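Projects > Textiles and Materials > Summer Reports > Where Secondhand Clothes Go

Where Secondhand Clothes Go: Following a Donation Bag Through Clastidton

Summer project report, submitted August 2022

1. Why we picked this

Everyone in our class had dropped off a bag of old clothes at some point, and when our instructor asked what happened next, we all had a guess and none of the guesses matched. That was the start of it! The two of us who wrote this report decided to spend eight weeks following secondhand clothes around Clastidton, from the drop-off door to the rack, the rag bin or the baler.

We began with three questions. Who decides whether a piece of clothing is sold? What do they look at when they decide? And could a person at home make that decision go the other way with a little work before donating? The third one turned out to be our favorite and takes up most of the second half of this report.

2. The places we visited

Fudlow is the thrift store on the old rail side of town. It has a drop-off door in back, a sorting room, and a sales floor that smells strongly of cardboard and dryer sheets. They let us stand at the sorting table as long as we wore closed shoes and kept our drinks in the hall.

Shek is a laundry that takes overflow from Fudlow. It handles coats, bedding and anything that can't go out on the floor as it came in. We got very attached to Shek. The machines are old and loud, and the folding counter is the best place in town to learn about fabric, mostly by being told you have it wrong.

Citer is the sorting guide that Fudlow uses, a binder with colored tabs that has been added to for years. Some pages are typed and some are in pencil. New sorters read it on their first shift and then seem to forget it exists, although they follow it pretty closely without looking.

3. How sorting works

A bag comes in, gets opened and is tipped out on the table. The first pass is fast. Anything damp or moldy is pulled right away, along with anything that smells of gasoline. Shoes go one way, linens another, and clothes stay on the table for a second pass.

The second pass is where it gets interesting. A sorter picks up a shirt by the shoulders, shakes it once, looks at the neckline, flips it, looks at the underarms, then runs a hand down each side. We tried to copy this and were painfully slow. We kept stopping to read labels, and experienced sorters hardly look at the label until the end. They told us that the brand matters for the price but not for whether a thing gets sold at all.

Citer lists the five spots to check on any top: neckline, underarms, cuffs, hem and closure. Pants have their own page (with a very long pencil note about inner thighs). Coats have a page that just says to check the pockets and then check them again. We saw why. In our time at the table people found tissues, a grocery list, a school bus pass and one perfectly good mitten.

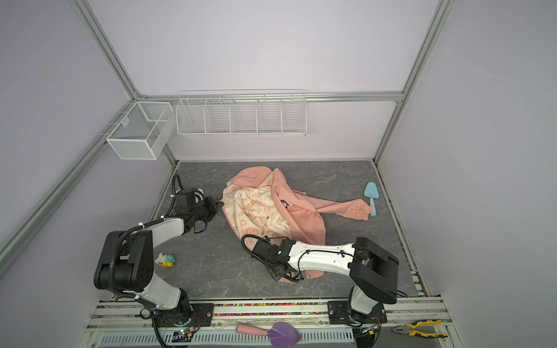 Inside-out clothes were the biggest surprise of the sorting room. We expected them to be an annoyance, and at first we turned every one of them right side out before we looked at it, which made the rest of the table laugh. The inside is where seams give up, where pilling starts, and where you can tell if a hem has been redone. So now we check first and turn later. A hoodie like the pink one in the photo, half reversed with its cream lining and little peace symbols showing, already lets you check some of the inside while the ribbed cuff is still out where you can look at it. That's a lot of information before you've even picked it up!

4. What we learned at the laundry

Shek taught us to slow down. Before anything is washed there, it is closed up: zippers, snaps, hooks. An open zipper in a machine chews on everything around it. Then pieces are grouped by how heavy they are and how much they shed, with color coming second. We had always grouped by color only, and so had our families.

We also learned to think about layers. A single layer T-shirt is easy to wash and easy to dry. Once there is a lining, there are two fabrics that may behave differently, and one can shrink or stay damp while the other looks finished. The people at the counter check this by pinching through both layers at the thickest point, usually under the arm or where the hood joins. If it feels cool, it goes back in.

Drying is where many donations are ruined before they ever get to Fudlow. High heat makes elastic brittle and it can crack a print on a sweatshirt so badly that no sorter would pass it. The Shek folks dry almost everything on medium and hang the last part. We tried it at home for the whole project and will never go back. It takes longer, and the dining chairs were covered in shirts, but the clothes felt so much better.

Prints got their own section in our notebook. A print that sits on top of the cloth, like a team logo, cracks and peels. A print that has gone into the cloth fades instead. Linings tend to keep their pattern better than outsides do because they get less sun, and we loved how often somebody had put real effort into a pattern that mostly stays hidden. We started looking for these on purpose: striped satin in an old suit jacket, tiny anchors in a raincoat, maps, and best of all, cartoons. 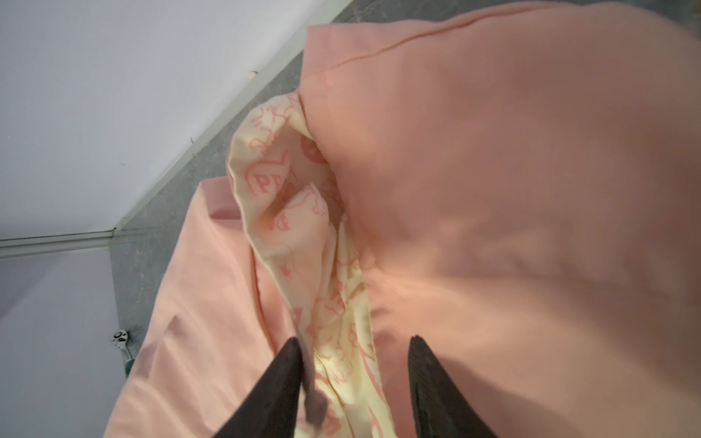

5. Small repairs, big difference

This was the part we looked forward to most. We asked Fudlow which problems send an otherwise good piece to the rag bin, and then we set out to learn how to fix those problems with things from an ordinary sewing kit.

Missing buttons are the easy one. Sew it on, wrap the thread under the button to make a shank, tie off. A mismatched button is fine, and shoppers didn't seem to mind. Dropped hems are almost as easy, though our first ones were lumpy. A slip stitch done in decent light looks as good as the factory stitch from a step away.

Pilling is mostly a matter of patience. A sweater comb works, and so does a cheap razor if you hold the fabric flat and go lightly. (We did put a hole in one sweater with the razor. It was our own sweater. Please use the comb.)

Small holes in knits can be darned, and we became a little obsessed with this. We used a light bulb as a darning egg until someone at Shek lent us a wooden one. Our early darns look like grilled cheese, but the later ones are good enough that we left them in contrasting thread so people could see them.

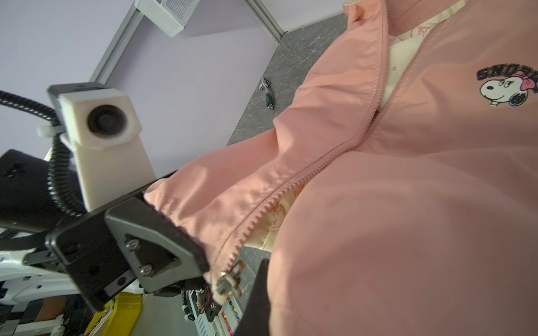 Closures are the thing we would tell everyone to check before donating. A jammed or gappy zipper is a top reason that jackets leave the sales floor, and a lot of those zippers have nothing wrong except lint, a thread in the teeth, or a slider that has loosened. Look along the whole line of teeth, from the collar down, and do it in good light. It's harder when the zipper matches the cloth, as on the salmon-pink jacket here, where the pink teeth run down between fabric of the same color and the pale lining shows where the halves are open. Fine teeth like that deserve a soft dry toothbrush first. For a metal zipper that sticks, rub a pencil tip along the teeth and work the slider up and down. For a loose slider, squeeze each side very gently with pliers, try it, and squeeze again only if you have to.

6. What we'd do differently

We should have started at Shek. Knowing how fabrics behave would have made us much better at the sorting table, and we spent our first visits asking questions that the laundry could have answered in a minute.

We also wish we had followed the clothes that leave Clastidton. The baled ones go out by truck, and our project stopped at the loading door. We called the hauler twice and left messages. A different group could take that on and we would be thrilled to share our notes.

Our interviews were casual, and we wrote them up from memory the same evening. A recorder would have been better. Some of the pencil pages in Citer were copied by hand and we may have misread a word or two.

7. What happens next

Fudlow asked us for a one-page repair sheet to hang by the drop-off door, with the zipper steps on top and the button steps under them. A draft is done and the drawings still need work. In September we are bringing the sewing kits and the wooden egg to the school library after class, so anyone who has a sad sweater at home is welcome to bring it along, and please zip your zippers before you wash!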